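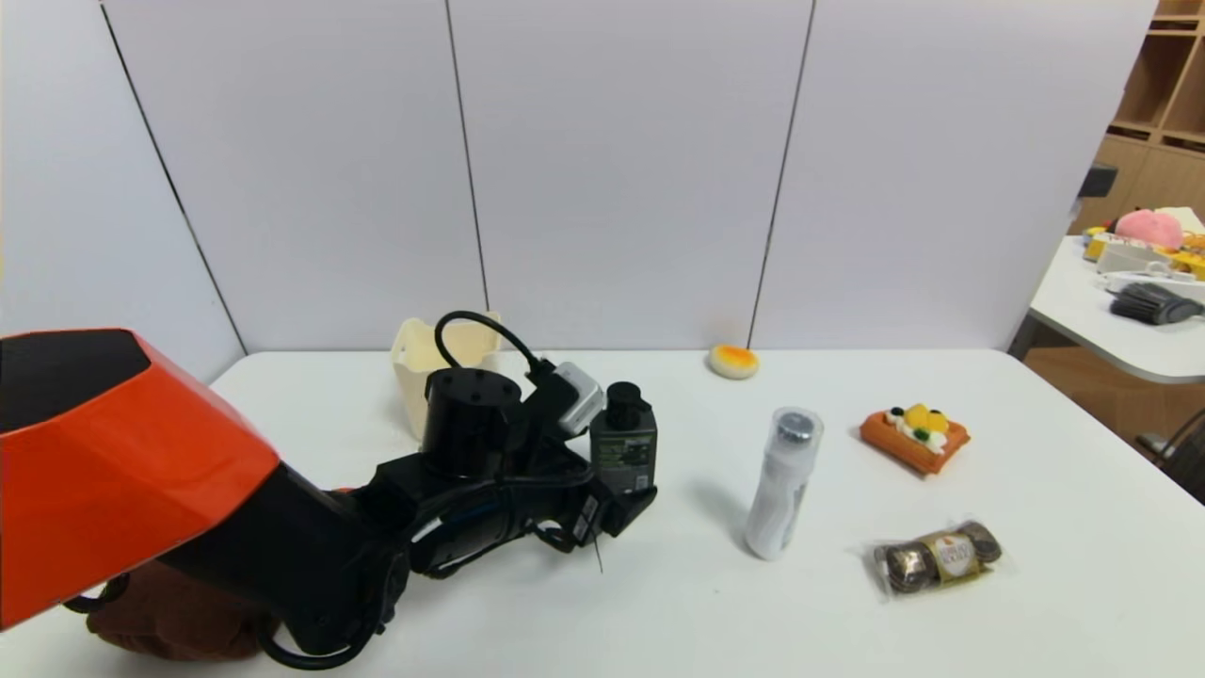
Saturday, March 2, 2024. Half-time totals model, notes after the rerun. I started again from the raw closing lines because the first table had a fault I could not explain to Odette. The old sheet mixed games where the half-time line was posted late with games where it was posted normally, and these two groups do not behave the same. I work now with 372 games, and 300 of them have a complete half-time total from both Okaris and Trinlow. The other 72 I leave out for the moment. I wrote the two numbers on a paper and keep it in my pocket, away from the green pump bottle on the white table, so I do not mix them again like last week.

What I wanted to check: when the first half goes far under its total, is the half-time line too low? Many bettors think the second half must "come back". I do not see it so clearly. In the 300 games the second half went over a little more often than under, but after the price is paid the profit is nearly zero. With the Trinlow prices it is slightly negative.

The difference between the two books is more interesting. Trinlow moves first and Okaris follows, sometimes by several minutes. I found 100 games where the gap was one point or more at some moment of the break. I must be careful here — our time stamps from Okaris are rounded to the minute, so part of the gap can be only rounding.

Stake rule for the paper test: 5 units each game, flat. No increase after a loss. Odette Hervieu asked for a percentage stake, and I will run it also, but in a separate file. Please do not write in my file, the formulas in column K break very easily.

Problems still open:
Overtime points are counted in the second half by Okaris. I did not find the rule for Trinlow yet.
Two games have the home and away teams changed. I corrected them by hand, marked yellow.
The Sandhu script reads a missing line as zero. It must be blank.

Next: repeat with only the games where the favourite is behind at the half. The sample will be small and I do not expect to conclude much before August, when the preseason lines are back. The Ladport copy of the data is the old one, do not use it.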